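Viscombe Cell: Setup and Maintenance README

Maintained by: Vaida Dzene, Piret Mägi
Last revised: June 8, 2019

Scope

This document covers the preparation and routine care of the Viscombe cell, a single-arm station used for block and frame handling work. It applies to the gripper, the wrist camera and the work surface. The controller is covered separately in the Jutside manual.

Gripper inspection

The gripper is inspected before each session and after any collision stop. Power to the arm must be off. Check each linkage screw with the hand driver and confirm that the heads sit flush in the rounded link ends. Both fingers should meet the part at a similar height. To verify grip, close the fingers on the blue block with its hexagonal opening facing the camera and hold for 15 seconds. Any visible creep is recorded in the cell log.

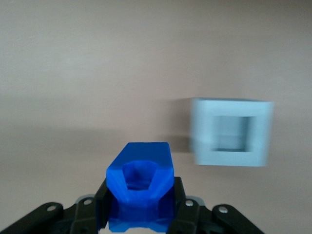
Work surface and part placement

The tabletop is wiped with a dry cloth. The blue block and the gray square frame are then placed well apart, with the block to the left as viewed from the wrist camera. Slight rotation of the frame is acceptable. The gripper is opened fully and the operator confirms that both fingers remain in the camera's view along its lower edge. If either finger is missing from view, the camera bracket has shifted and must be reseated before calibration.
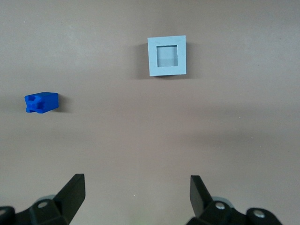

Wrist camera view, gripper open, block and frame on the tabletop.

Service intervals

Finger plates: inspect every 835 cycles.
Linkage screws: retighten every 2,000 cycles.
Camera bracket: check after every finger change.

The finger plates now fitted were supplied by Randex and installed in March. The cycle counter read 1,092 at the last inspection. It is not reset when plates are changed, and the reading at installation must be entered by hand.

Known issues

Fast wrist moves produce sideways blur in the camera view. Calibration images should be taken only after the arm has come to rest.

Contact

Questions about repair go to Piret Mägi. Requests for cell time go to Vaida Dzene at the Hunt building.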